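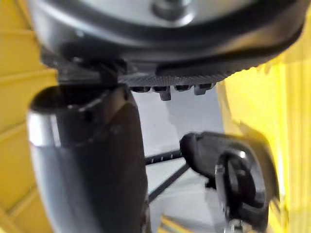
How My Street Got Its Name (and Why Half the Neighbors Spell It Wrong)
Local History Project, final report
Shagufta Siddiqui
6/17/21

I picked street names for my project because I've lived on Piditz Lane my whole life and I have spelled it out loud over the phone so many times that I do it in my sleep. P-I-D-I-T-Z. Pizza places write Pidits, the dentist writes Pittitz, and my uncle still mails our cards to Piddix Lane (they get here, so somebody at the post office knows us by now).

My question was pretty simple: who or what was Piditz, and has it always been spelled that way? I also wanted to look at two other names in Gendthorpe, Orakzai Court and Rirell Road, so I had something to compare it to.

How I did it

I started at the town library in September. They keep the old directories in a back room and you have to leave your backpack at the desk. I read every directory they had on the shelf, then moved on to the plat maps, which are huge and smell like a basement. After that I went door to door on my own street with a one-page survey. I knocked on 49 doors and 30 people filled it in, which I was really happy with! My mom said I'd get maybe a handful.

The survey asked people to write down the name of the street without looking at their mail, and then to tell me where they thought it came from. Fun fact, ten of the people who live on Piditz Lane spelled it some other way. One man crossed out his answer, went to the window to look at the sign, and then told me the sign was wrong.

Piditz

Almost everybody had a story. The most popular one was that Piditz was a doctor who delivered babies in the front room of the corner house. The second was that it's a made-up word from the developer. I wanted the doctor one to be true so badly. But the oldest plat map has the land under a farmer named Piditz, with 680 feet of fence line marked along what is now our sidewalk, and there's no doctor by that name in any directory I read. The lane shows up first as "Piditz's lane," then "Piditzs Lane" on the next map, then the way it is today. So the spelling did change, just less than I was hoping for.

I did find one tax list where the same farmer is written down as Pidetz. I can't tell if that was a slip or if he spelled it both ways himself. His signature is on a deed but the ink is so faded in the middle that I wouldn't swear to either vowel.

Rirell Road

Rirell was a feed store. It stood where the road meets the county highway, and people gave directions by it for so long that the road took the name. My neighbor's grandmother remembers buying chicks there in a cardboard box with holes punched in it, and she still calls the road "the Rirell," which I love and have started doing too.

Orakzai Court

Orakzai Court is the newest of the three. The family that built the first house on it asked the town to use their name, and the letter is in the planning office - it's one paragraph long and very polite. The clerk let me read it but not copy it, so I took notes by hand.

What I'd do differently

I should have recorded the interviews. My notes from the long ones are a mess, and in two places I honestly can't read my own writing. I'd also start with the maps before the directories, because the directories made a lot more sense once I knew where the farms were.

I'd like to look at the deed again with a magnifier over the summer, if the records office will let me. And I still want to find a picture of the feed store. The grandmother thinks her cousin has one in a drawer, and she's promised to call me when she's asked him.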